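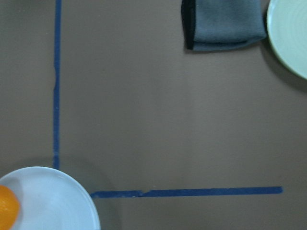 Home | Standards | Working groups | Minutes | Contact

Bench Practice Working Group: minutes of the November meeting

Held at the Skundport site, 14:00. Present: representatives of Jisico, Tranine and Mahmoud. Apologies: none received.

1. Minutes of the previous meeting
Accepted with one correction. In item 4, "tool speed" should read "approach speed".

2. Marking of table work areas
2.1 The group reviewed the draft rule on taped boundaries. Blue painter's tape on a plain brown top was accepted as adequate contrast for wrist-camera work. Glossy tape remains excluded.
2.2 Tranine asked whether two strips must meet at the corner. Agreed that an open corner is allowed where a plate or other fixed item stands there, provided both strips can be followed by eye up to the gap.
2.3 Joins and overlaps in the tape are permitted. A torn or narrowed length is to be replaced at the next changeover. Mahmoud's request that each strip be a single piece was not carried.
2.4 The area inside the tape is to be bare at the start of each run. Plates, cloths and food items wait outside it.

3. Speed near crockery
3.1 Jisico proposed an approach speed limit of 70 mm per second for glazed plates. Agreed for a trial period of 2 months.
3.2 The limit applies to the last 5 cm of travel. Sites may set a lower figure but must write it on the bench card.
3.3 Folded cloths are not covered by the limit. Mahmoud noted that its own sites will apply it to all items.

4. Shadows and lighting
Shadows next to plate rims can be taken for an edge by some detection software. No change to the lighting clause was agreed. Tranine will circulate its test notes before the next meeting.

5. Actions
Jisico: revise section 2 of the draft and send it round.
Tranine: test notes, as item 4.
Mahmoud: template for the bench card.

6. Any other business
Skundport confirmed that the stop button check stays with the outgoing shift. The meeting closed at 15:40.

Related items
Draft rule: taped boundaries on shared benches
Bench card guidance
Minutes archive

Contact the secretariat | Copyright Bench Practice Working Group | Back to top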